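# Esetti dune planting spade: a season on the Lovham shore

August 17, 2018

I have been meaning to write this up since the spring, and now that the planting kit is cleaned and hanging in the shed until November I've run out of excuses. Our little shore group at Lovham puts in marram grass every year along the stretch of dune that the winter storms keep chewing at, and for most of that time we have made do with whatever people brought from home: border spades, bulb planters, one old post-hole tool that weighed as much as a small child. Last autumn we had a bit of grant money left over and decided to buy 3 proper planting spades from Esetti. I ended up with one of them more or less permanently, so I feel I know it rather well by now!

If you have never planted marram, the job is simple and very repetitive. You open a narrow slit in the sand, deep enough that the grass won't blow out in the first gale, drop in a small bundle, and close the slit with your heel. Then you take a pace and do it again, for hours, usually with the wind trying to get inside your hood. A spade that is only slightly wrong for the work doesn't seem so bad for the first row. By lunchtime you hate it.

The Esetti has a long, narrow blade with a gentle taper and a decent tread on both sides, so you can swap feet when one leg gets tired (I'm hopelessly right-footed and had to teach myself). It goes into damp sand beautifully. In dry sand, up near the crest, any slit wants to fall in on itself, and the narrow blade does help there, though you still need to be quick with the grass. I found that leaning the handle towards me and tucking the bundle in behind the blade worked much better than pulling the spade out first. The leaflet doesn't mention this, which is a pity, as it took me most of a morning to work out. 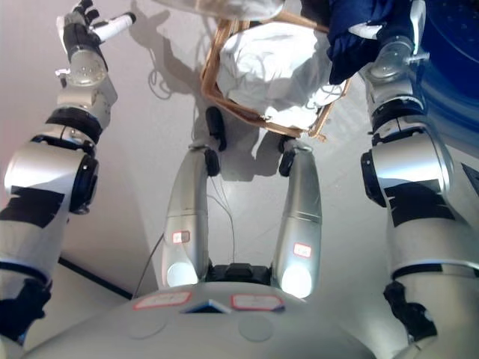 The handle is where I have my one real grumble. It comes in a single length, and that length suits somebody a good bit taller than me. I got used to it, and after a few sessions I had stopped noticing, but two of our shorter planters never took to it and went back to their bulb planters quite cheerfully. The grip itself is lovely, a wide D shape that you can get a thick glove through, and it never once felt slippery, even on the morning it rained sideways from start to finish.

Salt is the thing that ruins tools down here, and I was curious to see how this one would hold up. I'll confess I wasn't as careful as I should have been. It spent a fortnight in the back of the car with wet sand still on it, and when I finally got round to rinsing it there was a light bloom of rust along the edge of the blade and a spot or two by the socket. Wire wool took it off in no time, and I've wiped the blade with an oily rag after each outing since then, with no more trouble. The rivets are still tight and the shaft hasn't got any play in it.

Before we ordered, we borrowed a Prisitz spade from the group on the Montecinos reserve so that we could compare the two. The Prisitz is a handsome thing and noticeably lighter, and on a long walk out to the far dunes you do appreciate that. Its blade is broader, though, and it shifts more sand than you want it to, so every hole takes longer to firm up. If you plant saltmarsh plugs as well as grass you might well prefer it. For marram I'd choose the Esetti again.

We paid £32 for each spade, with a small extra charge for delivery. That seemed a lot to me at the time, I must say, when there were perfectly good spades sitting in sheds all over the village. Having used it through one full season I've come round completely. I get more grass in the ground before my back starts complaining, and the plants at my end of the dune have stayed put as well as anyone's.

I'm giving it 4 out of 5. A shorter handle would have earned it the last mark, and I have written to Esetti to ask whether they'd ever consider making one. If they reply before we start planting again I'll add a note at the bottom of this page.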